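Let them do the washing-up

I help out at a robotics club on Monday evenings, and have done for long enough that I've stopped being surprised by what teenagers will argue about. This term it's been taps. More to the point, it's been whether spending a whole term on a simulated arm in a simulated kitchen counts as robotics at all, and since I've now had this conversation with three parents, one governor and my own brother, I thought I might as well write down what I think and send people here instead.

The complaint goes like this. Robotics clubs used to have robots in them. You came in, there was a box of motors and a smell of solder, something fell off the table and somebody learned about brackets. Now you look through the door and see a dozen kids staring at laptops, and couldn't they do that at home? One dad put it to me that his daughter was "playing The Sims with extra steps". I laughed, because it's a good line, and then I went away and stewed over it for a week.

I do have some sympathy. I learned on the box of motors myself and I've still got a scar on my thumb from a chain drive. There is a kind of knowledge you only get from over-tightening a bolt and hearing it go, and I'd be sorry if our lot never got it. We do still run the hardware half of the year, by the way (people always miss this bit), and it starts again after Easter when we get the workshop back.

But the task this term, which we call Skotholm after the folder Habibur saved it in and then refused to rename, has been the best teaching I've seen in that room. The job is a kitchen sink. There's an arm, a counter, a tap, and whatever we've decided to leave in the basin that week. The arm has to get itself to the tap without clouting anything on the way. That's the lot. You could explain it to a five-year-old, and it has reduced people doing further maths to lying on the floor.
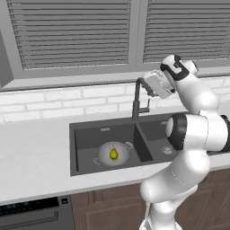 Why a tap, though? I get asked that nearly as often as I get asked about the laptops. Sioned Phillips chose it. She runs the club, and her view is that competitions have taught a generation of kids that robots live in arenas. Flat floor, taped lines, foam cubes all the same size. Kids get terribly good at foam cubes! Then you show them a spout that curves over and a lever sticking out of the side, and all the lovely habits they've built up are no use to them, because you can't just drive at it and grab. You have to think about which way you're coming from, and where your elbow's going while your hand is busy. Most of them had never once thought about the elbow. I'm not sure I had either.

And the arguments are so much better. When it's foam cubes they argue about speed. With a sink they argue about whether you should go for the lever or the spout, whether it's cheating to come in high over the counter, and whether a person would do it like that. One of the younger ones spent most of an evening turning her own hand round in front of her face, and then changed two numbers and went home pleased. I'd call that engineering. I don't much mind that she hadn't got a spanner in the other hand.

Now, failure. The old argument for real hardware is that failing hurts and so you learn from it. There's truth in that, but think about who gets to fail. In my day the club had one decent robot, and the two most confident boys had it, and the rest of us watched them break it. If you were shy you got perhaps ten minutes with the controller in a whole term. On Skotholm the log says the group has made 3,286 attempts since we started, and 2,879 of those ended in a failure of one sort or another. Sioned put both numbers up on the wall. Nobody's in trouble over them, there's no bill for a gearbox, and every single kid has a decent stack of those failures to call their own. I'd take that over the ten minutes with the controller, thanks very much.

(Yes, I know what that makes the success rate. They know too. They're quite proud of it, because for the first fortnight it was nought.)

What I will grant the grumblers is that a simulation lets you get away with things. Ours doesn't care how tired the motors are, and it resets at the press of a key, and some of the kids have started pressing that key far too early. They see it going a bit wrong and wipe it, and never find out how it was going to go wrong, and that's the interesting part. Habibur Mollah, who looks after the software side and has more patience than I do, has put in a rule that you have to let each run play out to the end and write a line about it before you get another. There was an outcry. It lasted up to 45 minutes, and then somebody read their lines back and spotted that nearly all of them said "wrist", and that sorted out the following week's session for us.

I'd also grant that it looks dull from the doorway. I can't do much about that. Reading looks dull from the doorway as well. If you're a parent and you're worried, come in and sit down next to one of them, and ask what it's trying to do. You won't get away in under half an hour, so bring a coat, because the heating goes off at eight.

The thing I'd like to see change is the competitions. The regional one we enter still gives nearly all its marks for the arena and a measly few for anything simulated, so a school without a workshop or a big budget starts the day already beaten. Let those schools in properly. Give everybody the same kitchen and the same arm, and mark the written log as seriously as the result. I've said this to the organisers twice and been thanked warmly for my input both times, so I shall be saying it again in August when the forms come round.

In the meantime we're carrying on with the sink until the end of term. The kids have voted to try a second kitchen after that, with the tap on the other side, and there's already a row brewing about whether left-handed people should get the first go.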